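3.2 Shelf stocking with two arms

The second task was set up to test whether a policy trained on teleoperated demonstrations could work across shelf levels without a separate planner for each height. We built the test area in the demonstration hall at Oltitz, on the same floor used for the sorting trials in Section 3.1. The robot works at yellow shelving. Items start on the shelves, on the floor or in a bin on the floor, and the operator is told only which item to handle and where it should end up.

All demonstrations were recorded by Ayten Ateş and two trained operators using the Masley control rig. Each operator had one practice session before recording began, and the practice data were thrown out. We kept 507 demonstrations after removing those with a dropped network link or a missing camera stream. The remaining data were split by episode, with 52 held out for validation. We did not balance the set by shelf level, so the upper level appears more often than the lower one.

The policy receives a view from the head and close views from the wrists. Joint positions are added as a separate input. Images are resized before they reach the encoder, and no depth data are used. Figure 4 shows input views from one location.
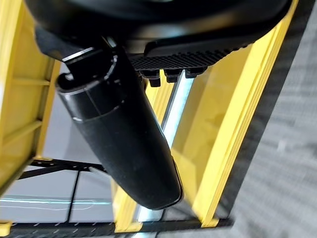
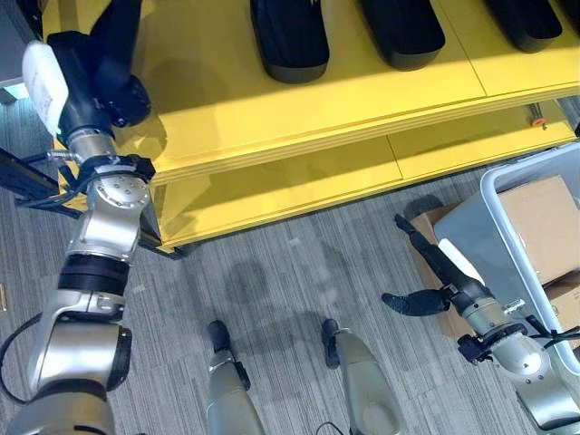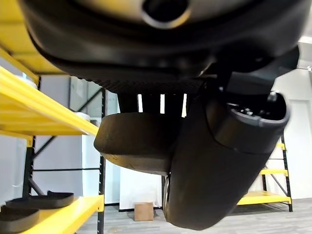
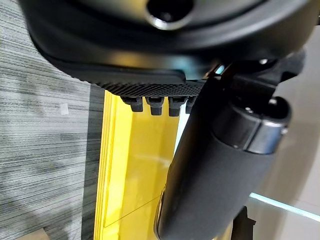

Figure 4. Input views from the shelf task. The second view is from the head and the others are wrist views.

We trained three versions of the policy. The first used all views, the second used the head view only, and the third used the wrist views only. Network size, learning rate and number of training steps were the same in each case. The action output is a short sequence of joint targets, of which the first 10 are carried out before the policy is queried again. Longer sequences gave smoother motion in early tests but made the arm slow to correct a poor approach, and we did not pursue them.

The head-only version usually chose the correct shelf level but often stopped short of the item or closed the fingers too early. Errors were most common when an arm blocked the head camera's view of the target. The wrist-only version did better in the last part of a reach. Its main fault was in the first part, where it sometimes moved toward the wrong level and did not recover. The version with all views made both kinds of error less often. Its remaining failures were mostly contacts between the fingers and the front edge of a shelf.

A second set of trials looked at changes in shelf position. We moved the shelving by 13 cm from its training position and repeated the test with the same items. The head-only version lost the most under this change. With all views, the robot still reached the right level in most trials but needed more attempts to grasp. The Sonska baseline, which uses a fixed map of the shelves, could not be compared fairly here without remapping, so we report it for the original position only.

We also tried the random cropping scheme described by Rahimi for the wrist images. It helped a little with the moved shelving and made no clear difference otherwise. Cropping was applied to the wrist images at training time only. Crops that removed most of the gripper hurt grasp timing, and we limited the crop range for this reason. The same setting is used for the bin task in Section 3.3.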